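Wire keeps going dull and kinking on my beaded bookmarks — what am I doing wrong?

Posted in Beading & Wirework, Onora Makers' Help
Asked by tinselmoth in September
1451 views, 3 replies

Hello all! I've been making beaded bookmarks for a craft stall since the spring and I'm completely hooked, but two things are driving me up the wall and I'd love some help before I make the next batch.

They're the hook kind, so a flat metal shepherd's crook that sits in the book, with a short dangle hanging off the top. On the dangle I put a couple of glass beads, a small charm and usually a pearly spacer. I wrap the loops by hand with silver-plated wire from Lallix (the thin one, 0.6mm) and the loop at the top of the dangle joins the crook with a jump ring.

First problem: the loops look lovely when I've finished them, and then a few weeks later the wire has gone a sort of yellowy grey. The beads still look brilliant, the crook still looks brilliant, and there's this sad little loop in between. I keep everything in a drawer in the spare room, in paper envelopes.

Second problem: kinks. I cut a length off the coil, try to straighten it with my fingers, and by the time I've made the first loop there's already a bend halfway down that shows between the beads. I've gone through a whole coil and only got 37 dangles out of it that I'd be happy to put on the table.

I'm using ordinary round nose pliers and a pair of flat nose ones with little teeth inside, out of my dad's old toolbox. Would better pliers sort it? Or better wire? I'd rather not change everything at once! Also, how long do you all make your dangles? Mine are about as long as my thumb and one customer said hers kept catching on her jumper.

Thank you in advance, this is such a friendly place.

tinselmoth

Reply from copperkettle_bea

Oh, I love making these! You're so close, and neither of these is hard to put right.

Start with the pliers, and it's the teeth I'd worry about. Toolbox pliers bite little grooves into soft wire, and on plated wire they go straight through the silver to the copper underneath. Once the copper's showing it goes brown or grey in no time. Have a look at one of your dull loops under a magnifying glass and I'd bet you'll see a row of tiny marks. You want flat nose or chain nose pliers with smooth jaws. They needn't be dear — mine came from a market and I've had them for years. If you can't get any just yet, wrap the jaws in a strip of masking tape. It wears through after a few loops, so keep the roll handy. 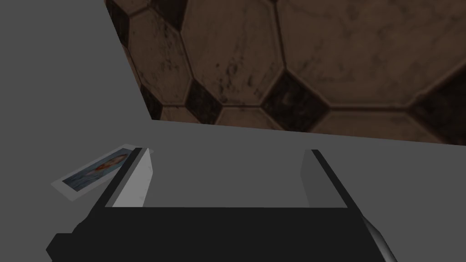 Gripper with two fingers and a wide gap between them

For the kinks, stop straightening with your fingers. Hold one end of the cut length in your pliers, fold a bit of soft cloth round the wire just below, and pull it along to the other end in one go. Do that two or three times and it comes out beautifully straight (it warms up a bit too, so don't pinch too hard). The wire also gets slightly stiffer each time, and for dangles that's a good thing as the loops hold their shape better. Don't do it ten times or it'll go brittle and snap while you're wrapping, usually on the very last turn!

Cut shorter lengths as well. I cut one piece per dangle, a hand's width plus a little, and I save the offcuts for headpins on smaller charms.

Now the drawer. Paper envelopes can be part of the trouble, some paper has sulphur in it and silver hates that. I put finished pieces in small zip bags with the air squeezed out and one of those anti-tarnish paper tabs in the box with them. It's made a huge difference to mine. Wipe each piece with a dry cloth before it goes in so you're not sealing up finger marks.

As for length, I like mine a touch shorter than yours, with the heaviest bead at the bottom so it hangs nicely. If it's catching on a jumper, check the end of the wrap too. Tuck that cut end in flat with the tip of the pliers and run a fingernail round it. If you can feel it, so can the jumper.

Please post a photo of the next batch, I'd love to see which beads you're using!

Reply from greyfinch

buy better wire. i use bitar, the non tarnish one, never had a problem

Reply from Loopy Lou in the shed

What a great thread, I've just been through all of this with suncatchers! Agree with every word about the smooth jaws. I'd only add a few bits.

The non-tarnish wire greyfinch mentions has a clear coating over the silver, and it does stay bright much longer, but the coating scratches just like plating does. If you use it with your toothy pliers you'll be back where you started, only poorer. So do the pliers first and finish the coil you've got. You said you didn't want to change everything at once and I think that's very sensible.

If you ever want to treat yourself, try sterling for the loops. It'll tarnish too in the end, but you can polish it as often as you like, and there's nothing underneath to come through. I buy the soft one and it wraps like a dream.

Don't dip finished dangles in silver cleaner, by the way! I did it with some pearly beads and the shine came clean off in the bowl. A polishing cloth, and a cotton bud for the fiddly places, is plenty.

For getting the loops all the same size, draw a line round your round nose pliers with a permanent marker and always wrap on the line. It rubs off after a while so just draw it again. I get through some 1000 loops in the run-up to the Fenditz winter fair and I'd be lost without my line.

And when you open the jump ring, twist it sideways, one end towards you and one away, never pull it apart. Close it the same way and go a tiny bit past, then back, till you hear it click. That's my favourite little noise in all of beading.

Reply added by tinselmoth

You are all wonderful! I looked at the loops with my nan's magnifying glass and there they are, a neat row of tooth marks on every single one. I've taped the jaws for now and tried the cloth trick this morning, and I made four dangles in a row without a kink. Smooth pliers are on the list, and the envelopes are going in the recycling. Photos to follow once I've decided between the green beads and the amber ones.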